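The Long Table at Emgate College

When the little college at Emgate announced last spring that it would keep its lecture hall open to outside speakers, no matter how loudly people objected to the names on the list, I figured I'd be writing about protests. I packed for protests, too, with good shoes and a rain jacket and a spare phone battery. I ended up spending most of my week sitting down, listening to people who disagree with each other talk until well past suppertime, and I was sorry to leave.

Some background first, if you'll bear with me. Emgate has 2579 students, most of them from the farm towns between the river and the old Schouten mill, and for years its guest lectures were sleepy affairs. A poet would come, or a man with slides of glaciers. Then in June the faculty senate passed a new speaker policy, and the sleepy days were over. Under the old rules, a dean could cancel a talk with a phone call. Under the new ones, a cancellation has to be put in writing, with reasons, and anybody on campus can appeal it within 72 hours.

You can guess how that went over. Some alumni wrote to say they'd never give another dime, and others wrote to say they were giving for the first time in their lives. The student paper ran letters for and against until it had no room left for the soccer scores (and the soccer team, I'm told, wrote a letter about that).

What I hadn't heard before I came was that the policy has a second half. Any talk that draws a formal complaint must be followed by an open discussion, held the same evening, with something warm to drink.

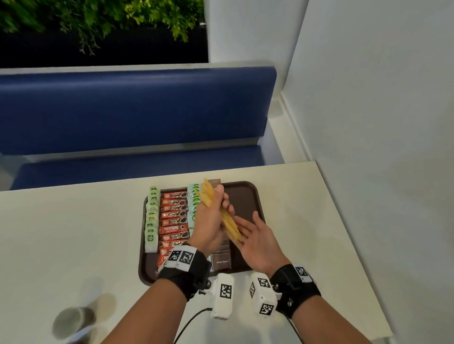
Stick packets and sachets share a brown serving tray.

The discussions are held at Nimico House, a drafty brick place on the north side of campus with radiators that knock like somebody wanting to be let in. I went to the one on 4th October, which followed a lecture on prison sentencing that had drawn complaints from two directions at once. Half the letters said the speaker was too soft and the other half said she was too hard, and I gather she was rather pleased by that.

There were 30 chairs set out and they were all taken before the lecture hall had even emptied. People sat on the window ledges and along the stairs. A retired corrections officer talked about his years on the night shift, and he talked for a good long while, and people let him. A sophomore whose uncle had been the victim of a robbery said she'd come meaning to shout and now wasn't sure who she'd meant to shout at.
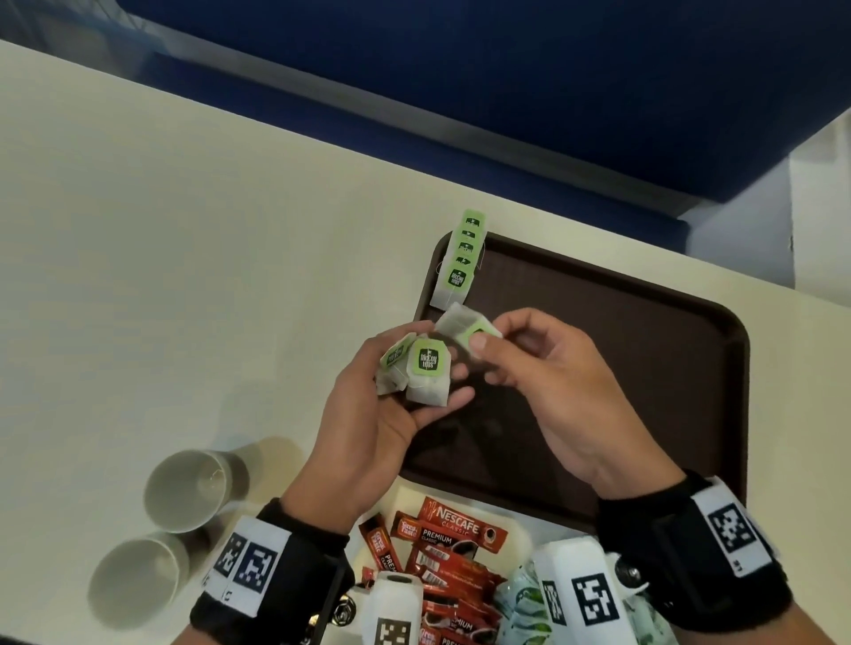

It wasn't all gentle. One man stood up and called the whole evening a waste of tuition money, then stayed for the rest of it with his coat on. A history professor told me in the hallway that she voted against the policy and would vote against it again tomorrow. She thinks it asks too much of the students who feel a speaker's words most keenly, and she doesn't believe a cup of anything makes up for that. I've thought about her a good deal since I got home, and I haven't come up with an answer that satisfies me.

The college hired a small consulting outfit, Sekorar, to look at how the policy is working, and its report is due to the trustees before winter break. So far 4 talks have drawn complaints, and all of them went ahead. The next one on the calendar concerns water rights, a subject that has split families in this valley for generations, and the folks at Nimico House are already asking around for more chairs.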